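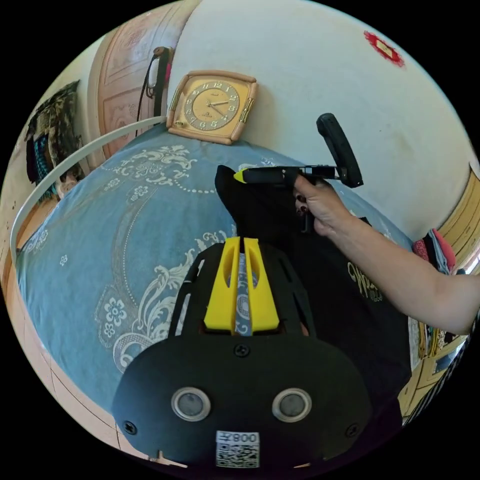
Colcha azul-clara com motivos florais brancos.

Ata da reunião de moradores do Edifício Levix, fevereiro

Aberta a sessão com um agradecimento muito sentido a todos os que desceram apesar da chuva, e a quem trouxe o bolo de laranja!

1. Pátio
Falou-se longamente (e com gosto) dos canteiros. A Remeck entregou dois orçamentos para a rega e ficou aprovado o mais baixo, com quatro votos a favor e dois contra.

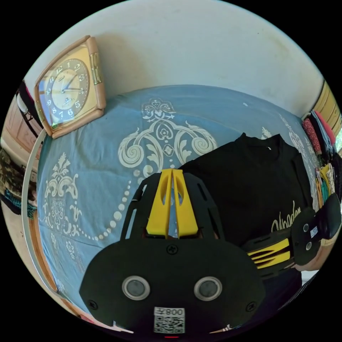

2. Elevador
A Tavik volta em março para ver a porta do quinto piso. Até lá, pede-se carinho com os botões.

3. Outros assuntos
O jantar de primavera fica para a próxima reunião.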